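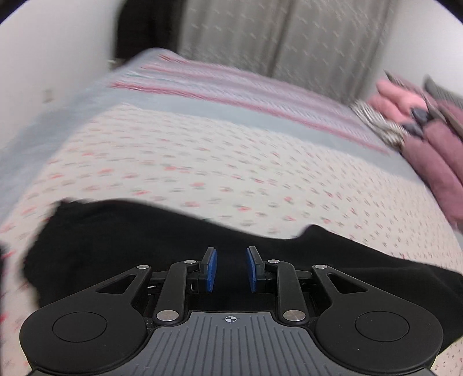 Projects > Textiles and Home > Year 2 reports > Bedspreads in shared housing

1. What the project was for

The project looked at how printed bedspreads stand up to daily use in student rooms, where the bed is also the sofa, the desk and the place where washing gets folded. The bedspread I used is off-white with small pink and grey-green dashes and sprigs in diagonal rows, and a pale blue-grey band. It was on the bed when I moved in. A crumpled black cloth lying on a light spread is a normal sight in our house, and dark cloth on a pale print became the main question of the report.

I wanted to find out three things. Does dark cloth leave colour or fluff on a light printed cotton? Does the print hide marks better than a plain area? And how much washing can the print take before it starts to look tired?

2. Background

Our course notes say very little about bedspreads. They deal mostly with sheets and towels, which are washed often and hot. A bedspread is washed much less, and people put things on it that they would never put on a sheet, such as bags, coats and plates.

Small all-over prints have been common on bedding for a long time. The usual explanation in our textbook is that a busy pattern breaks up the surface so the eye does not settle on a small stain. I could not find a test of this, so I made a simple one of my own.

3. Materials

Two black cloths were used, one from Pevico and one from Vedach. The Pevico cloth is a brushed cotton and sheds a little when new. The Vedach cloth is a smoother weave. Neither had been washed before the start.

For the print I did not want to spoil the whole bedspread, so I bought a remnant of printed cotton from the Sikora market stall and cut it into 18 test pieces. The remnant has a plain border, and I cut each piece so that it was half print and half plain. The detergent was the ordinary powder we have in the kitchen, used at the dose on the packet.

4. Method

Rubbing. Each black cloth was wrapped round a cork block and rubbed on a test piece 200 times, along the direction of the weave. This was done once with the cloth dry and once with it damp. I changed the part of the cloth touching the piece for every new test.

Lying. A black cloth was left bunched up on the bedspread itself overnight, then lifted off without shaking. I went over the place with clear tape and stuck the tape on white card.

Washing. The test pieces were washed at 40 degrees and dried flat. Three pieces were kept back unwashed to compare against.

Judging. I asked housemates and people on my corridor to look at the pieces from the far side of a table and say whether they could see a mark, first on the plain half and then on the printed half. This gave 97 answers in all. They were not told which pieces had been rubbed.

5. Results

The dry rub with the Vedach cloth left nothing I could see. The dry rub with the Pevico cloth left short black fibres, and most of them came off with tape. Both cloths left a grey smear when damp, and the Pevico smear was darker.

The overnight test picked up fibres from the Pevico cloth only. They were thickest where the cloth had been folded over on itself, which I had not expected. I think the folds pressed harder on the bedspread but I did not test this.

People saw the smears more often on the plain half than on the printed half. The difference was clear for the light smears. For the dark ones it was small, and several people said they noticed the smear in the gaps between the sprigs.

After washing, the light smears had gone. One dark smear was still faintly there. The pink in the print had faded slightly compared with the unwashed pieces and the green had not changed.

6. Problems

The cork block wore down at one corner and had to be turned, so the pressure was probably uneven. The remnant is thinner than the bedspread and the results may not carry over exactly. The light on the corridor was different from the light in my room, and some people judged the pieces in one place and some in the other.

I had planned to include a third cloth from Zistusora but it arrived too late for the washing stage. It has been kept for the follow-up in September.

7. Advice for the house

Wash new black things on their own before they go anywhere near the bed. Do not leave them damp on a light cover. Use tape for fluff before washing, and put the bedspread in at a low temperature if the pink matters to you.

Report handed in 2018-08-11. The test pieces and tape cards are in the blue folder in the textiles store, second shelf.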